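Ticket 1474: Duplicate shipping labels, Genenley order desk
Status: Closed (with reservations)
Priority: Normal, then High, then Normal again
Affected system: Flemach label queue, packing room workstation
Log kept by: shop support

Reported problem

At 8:10 a.m. the packing room reported that every order was printing two shipping labels. By 8:25 the complaint had been revised: every order was printing two labels except the ones that were printing none. The reporter asked whether this could be considered an average of one label per order and therefore fine. It could not.

For anyone reading this later, Genenley sells artificial flowers by mail. Stems, garlands, the occasional wreath the size of a truck tire. Orders come in through the web store, get picked up by Flemach, and Flemach sends a label to the thermal printer in the packing room. Somebody puts the label on a box. It's the kind of setup that works for years until it's looked at directly.

8:40 a.m. Initial checks

Turned the printer off and on. I'm recording this because the ticket form has a box for it and won't let me continue until it's checked.

Printed the built-in test page. One page came out, crisp and smug. Ran it three more times with the same result. The printer is capable of printing a thing once when it feels like it.

Checked the cable. Checked the other end of the cable. Moved a roll of tape that was leaning on the feed button, which got my hopes up for a good four minutes. No change.

9:15 a.m. Queue

Opened the Flemach queue on the workstation. There were 141 jobs waiting, some of them left over from December. One was addressed to a street that has since been renamed. I didn't delete anything yet, having learned that lesson on an earlier ticket that I'd prefer not to link here.

Sorted by order number and found the first pattern. Orders containing only one kind of product printed twice. Mixed orders went in, sat for 80 seconds, and vanished with the status "Done." I asked the packing room if any of the "Done" ones had come out. They said no, and asked what I thought they'd been calling about.

9:50 a.m. Test order

Placed a test order for two stems of blue hydrangea, same item, shipping to our own address. Asked for the stems to be pulled and put out on the packing table so that we'd be testing the real process and not just me clicking things. The label came out twice, four seconds apart. 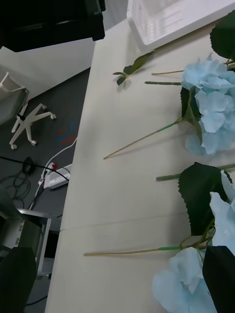

10:20 a.m. Comparing the two labels

Laid the duplicates side by side. Same address, same weight, same order number. The small print at the bottom was different: one label said it came from "JUMER" and the other from "JUMER-2."

Jumer is the name of the print service that sits between Flemach and the printer. There's supposed to be one of it. I looked at the service list and there were two, both running, both reporting excellent health.

The install folder for the second one dates to the last time the printer "acted up." The setup program for Jumer, when it finds an existing copy, asks "Keep current configuration?" If you answer Yes, it keeps the current configuration and installs another one next to it. I've read that sentence several times now and can't say it's technically lying.

10:45 a.m. Why some orders printed nothing

The second copy was never given the template for mixed orders. When a mixed order came in, both copies grabbed for it, and whichever one got there first locked the job. JUMER-2 always got there first, being newer and having less to think about. It then looked for the template, found nothing, printed nothing, and marked the job Done.

Single-product orders don't get locked. Both copies printed those, and both were pleased.

I'd like it noted that "Done" is a strong word for this.

11:05 a.m. First attempted fix

Stopped JUMER-2. Placed the test order again. One label. Told the packing room it was fixed.

11:12 a.m. Response to first attempted fix

Two labels again. The Flemach watchdog checks for stopped services every few minutes and starts them back up, with a cheerful entry in the event log ("Recovered 1 service"). Told the packing room it was less fixed. Priority raised to High at their request, in capital letters.

11:30 a.m. Second attempted fix

For whoever gets this next time, in order:

1. Pause the queue in Flemach. The Pause button looks the same before and after you press it, so check the status line at the bottom of the window.

2. Turn off the watchdog under Tools, Maintenance, Helpers. It's listed as "Gál."

3. Stop JUMER-2 and set it to Disabled.

4. Uninstall JUMER-2 using its own uninstaller. The one in the main Jumer folder removes the first copy. I'm aware of this now.

5. Reinstall the first copy, if step 4 went the way mine did. Answer No to the configuration question and load the saved settings by hand.

6. Turn Gál back on.

7. Unpause the queue.

On the name: the old manual has a page headed "Gál" that says only "See Helpers." The Helpers page says "See Gál." I'm leaving this for a future archaeologist.

1:15 p.m. Clearing the backlog

With the queue paused I went through the old jobs with the packing room on the phone. Most had shipped long ago with handwritten labels, an approach that had been going on for a while without a ticket and which, I have to admit, had a lower failure rate than ours. We deleted those. That left 22 live orders, all of them mixed, all marked Done. Reset them to Waiting.

Unpaused. All 22 came out, one label each, then the roll ran out of paper on the test order behind them. Changed the roll. The printer asked whether I wanted to reprint the last job. I said No and it respected that, so we may be building something.

2:30 p.m. Monitoring

Ran one single-product order and one mixed order every half hour until closing. One label per order each time. The packing room asked me to stop sending them test orders during their break. Priority lowered to Normal.

Follow-up items

Ask Flemach to add a warning when two print services share one printer. Their form allows only "Bug" or "Praise." Filed under Bug.

Rename "Done" to "Attempted" on our own screen, which we can do under display settings without asking anyone.

Tape a copy of the steps inside the workstation cabinet. The last copy is under the printer, where it has been keeping the printer level. Please don't remove it.

Closing note, 4:55 p.m.

Closing as resolved. The system sent the closing confirmation to the packing room by email. They got it twice. That's a separate ticket.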